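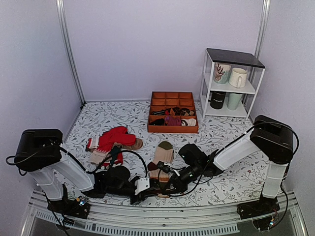 **To:** Mathis Mallet, Caneo
**Re:** Drawer and shelf sorting, progress to 9th March

Mathis, you asked for a plain account of where the money has gone, so I'll keep the cheerful parts short. We have spent $826 of the grant. Of that, $300 went on trays and shelving and the rest on stock for the sorting work, mostly secondhand socks and mugs. There are no unpaid bills.

### What we set out to test

The proposal said that a divided tray makes a sock drawer easier to keep in order than an open box. I wrote that sentence and I am less sure of it than I was. Every catalog says the same thing, and none of the ones I read says how the socks were folded first, or who put them away.

We compared three layouts. Teltonen is the divided wooden tray. Jakab is the open box with everything rolled. Lekum is the open box with everything flat, and I would like to drop it now. The flat pairs slide under each other and you end up emptying the box to find one.

### The divided tray 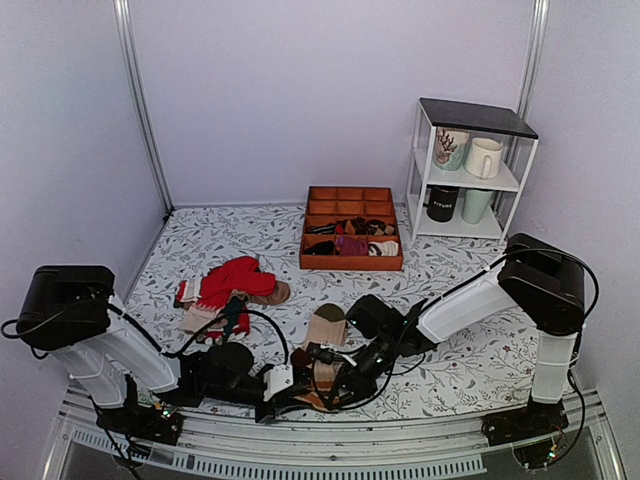

Teltonen gets the best comments from people who look at it and more mixed ones from people who use it. The partitions are thin and they do a fair job when one pair goes in one square. The trouble starts with anyone in a hurry. The tray has twelve cells in rows of three, and you can have the two rear rows sitting empty while the middle row is a jumble of black, brown and maroon, with some of it spilling over the partitions. The front row looks like the catalog: one black, one purple-mauve, one cream with a dark band. So the same tray gives you the good result and the bad one side by side, and I don't think the tray deserves the credit for the first or all the blame for the second.

My own guess is that dark socks are the real problem. Pale and patterned ones get paired because you can tell them apart. Dark ones get dropped wherever there is a gap, on the theory that they all match. They don't.

### Rolling

We have run 51 sorting rounds so far. In 7 of them the person gave up on pairing and put the leftovers in wherever they fit. I had expected more, to be fair to the tray. 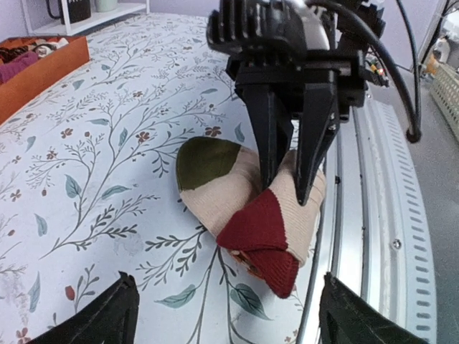
Rolled pairs were easier to handle than flat ones in every layout, and I would now put the fold ahead of the furniture. Thick ribbed knits make a fat roll, though, and two of those won't share a square. If Caneo wants a recommendation today, it is to teach the roll first and hold off on buying more trays.

### Mugs and the small shelf

You asked whether the shelf was worth having. It holds the mugs and keeps them off the work surface — that is as far as I'd go. I have seen no sign that it changes how anybody sorts socks, and I'd ask you to ignore the line in the proposal that suggested it might.

### Before May

- Stop Lekum, unless you object.
- Repeat Teltonen with dark socks only.
- Run Jakab with people who haven't been shown the roll.
- Leave a full tray alone between rounds and check it later. We have only looked at trays right after sorting, and a drawer that is tidy for an hour is not much of a finding.

I am not asking for more money in this report. If the dark sock rounds come out as muddled as I expect, I may ask for permission to spend what is left on labels instead of a second tray. Please let me know whether the grant terms allow that.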